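Foro Jada > Casa y orden > Despensa y cocina
Tema: Bandejas abiertas para las latas, ¿con separador o sin él?

anderson_seixas
6 October 2018
Buenas. Tengo un cajón de despensa de 116 cm de ancho donde las latas van sueltas y cada vez que lo abro ruedan todas. Quiero meter bandejas de plástico, abiertas y bajas. En la tienda de Trastthorpe las hay lisas y con un separador bajo que deja un hueco pequeño en un extremo. Las lisas salen algo más baratas. ¿Merece la pena el separador?

hidayah.m
Para mí sí. En el hueco pequeño pongo sobres de levadura y cubitos de caldo, que si no acaban debajo de las latas. Las latas en el grande, de pie.

WSzulc
No estoy de acuerdo. El separador te quita sitio y no lo puedes mover. Yo compré lisas y corto una tira de cartón cuando hace falta. Llevo así desde que me mudé a Erkville.

hidayah.m
El cartón se moja en cuanto gotea una botella de aceite. Lo probé y duró un mes.

WSzulc
Pues se cambia, es cartón.

anderson_seixas
Gracias a los dos. ¿Y el borde bajo no es un problema? Me preocupa que las latas altas se vuelquen al cerrar el cajón.

irfan_manurung
Depende del cajón. Si frena al cerrar, no pasa nada. Si da golpe, pon las latas juntas o rellena el hueco con un paño doblado. Lo que no haría es tumbarlas, porque luego no sabes qué es cada una sin sacarla.

Veikko L.
Yo las tumbo y escribo en la tapa con rotulador. Cabe otra capa encima.

irfan_manurung
En una bandeja baja la segunda capa se sale. En una caja honda, vale.

hidayah.m
Anderson, para que veas a qué tipo me refiero, con el separador cerca de un extremo y la lata de pie en la parte grande:

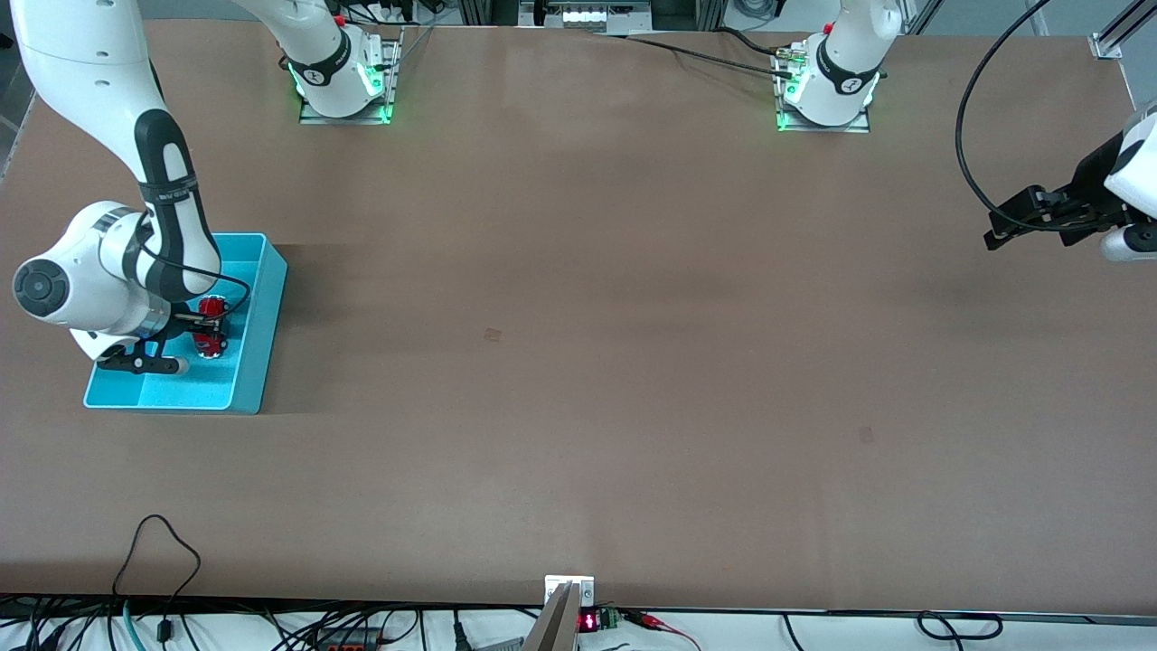
Bandeja azul turquesa con separador bajo y una lata roja en el compartimento grande.

anderson_seixas
Ahora lo entiendo, pensaba que el separador iba por la mitad. Así queda bastante sitio para las latas.

WSzulc
Sigo prefiriéndolas lisas, pero ese separador molesta menos que el de las mías antiguas, que llegaba hasta arriba.

Veikko L.
Mide el fondo del cajón antes de comprar. A mí me sobraron tres dedos y la bandeja se desliza cada vez que abro.

irfan_manurung
Para eso, una lámina antideslizante debajo.

anderson_seixas
Medido: 48 cm de fondo. Me llevo dos con separador y una lisa para los botes grandes.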